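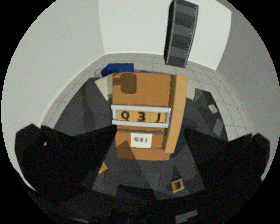 Figure 1. Simulated wrist view of the tile task. The rail holds Q, 3 and J, in the same order as the label beneath it.

3.2 The tile-spelling task

Each student team in the Skevine course starts from the same simulated cell and the same simple goal: read a short code, find the matching character tiles, and set them in the rail in the right order. We were surprised by how much this small job asks of a beginner! A tile can be the right one and still be turned the wrong way, and a code can be spelled correctly and still fail if one tile is not seated between the two bars.

In Figure 1 the three tiles match the label, while a spare tile lies on the work surface to the right of the fixture. We left spare tiles in every trial. Students who wrote their first program around a fixed pick order soon found that it could not cope with them, and the talks that followed were some of the best of the term.

The course ran with 52 students, who worked in teams and logged 600 trials between them. Lighting was changed from trial to trial, so shadows could fall across the fixture and the table (the Plitell renderer made this very easy to set up). A trial counted as complete only when all tiles were in the rail, upright, and in label order. By that measure 68 percent of the trials were complete, and we had expected far less from people who had never moved an arm before.

The most common fault was rotation. A tile seen at an angle was often read as a different character, and teams fixed this in very different ways — one group, advised by Wen-hsiung Lu, compared every tile against 5 turned copies of each letter before choosing a grasp. Their code is slow, but it is a pleasure to read, and we return to it in Section 4.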